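Cilenska cell, simulation copy — maintenance notebook
Entry for October, begun 09.15
Kept by E. Insaurralde; checked by N. Tzanetos

Purpose of the session: to bring the simulated copy of the Cilenska pick cell back into agreement with the settings sheet after the move to the Tultdale server, and to record what was altered. No new work was to be started until the wrist and hand views had both been checked.

The scene loaded at the second attempt. The first attempt stopped at the model list, where the path to the hand meshes still pointed to the old drive. The path has been corrected in the cell file and the old entry removed. Colleagues who hold a local copy should take the new file and should not edit their own.

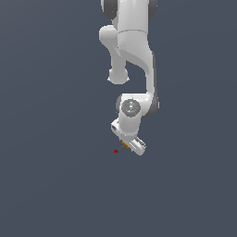

The arm model was then set to its start pose from the sheet and the joint limits were read back one at a time. Joint 4 had been stored with a limit from the previous hand, which is longer. It has been reset. The remaining joints agreed with the sheet and were left as found.

Base height was checked next. The value in the file was 326 mm, as it should be. An earlier note in this book gives a different figure; that note refers to the Peixoto stand and should be disregarded for this cell.

The hand camera was the main reason for the session. Its mounting had been entered by eye when the cell was first built, and the offset had never been confirmed against the drawing. The drawing offset was entered at 10.40 and the view reloaded.
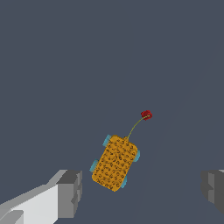 Confirming a camera offset by numbers alone is not sufficient, and the procedure asks for a visual check with the test object in place. The spotted toy car continues to serve for this purpose. With the fingers apart and the car lying beyond them, there is much more of the left finger in view than of the right, which only enters at the edge. An equal share on both sides should not be expected: the drawing places the camera to one side of the hand, and the offset has been kept as drawn. The next person to open the file is asked not to centre it.

Frame rate of the hand view was 15 per second throughout. This is adequate for set-up, though it should be raised before any timed run.

After the camera, the target link was examined. The marker and the part are tied in the cell file by a named pair, and the name had been entered with a trailing space in one place and without it in the other. The loader accepts this silently. Both entries now match, and a line has been added to the start-up checks so that the pair is printed to the log on loading.
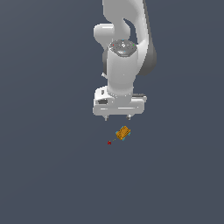

Nektarios Tzanetos, on reading the draft of this entry, remarked that the trailing space had caused the same difficulty on the Fillon cell, and that the loader itself ought to reject such names. He would prefer that we correct the loader once and withdraw the extra log line afterwards. I have no objection, provided that the log line stays until the correction is in use on both cells. He also asked that the grip width be recorded here, as it was missing from the sheet. It has been added.

Approach speed was reduced for the remainder of the session. The file carried a value suited to the larger hand, and at that speed the final part of the descent is difficult to follow on the hand view. The lower value is marked as temporary.
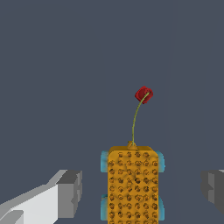 Contact settings were not altered. The friction value for the finger pads is still the one supplied with the model, and it has not been compared with the pads fitted to the real hand. Until that comparison has been made, results for grip force from this copy should not be quoted outside the group.

The cell file was saved as revision 6 and the previous revision retained in the archive folder.

Outstanding:
Loader to reject names with trailing spaces (N.T.)
Pad friction to be measured on the real hand (E.I.)
Approach speed to be agreed and the temporary mark removed
Old base height note to be struck through and initialled

Session closed 12.20. Server left running at the request of the Tultdale office.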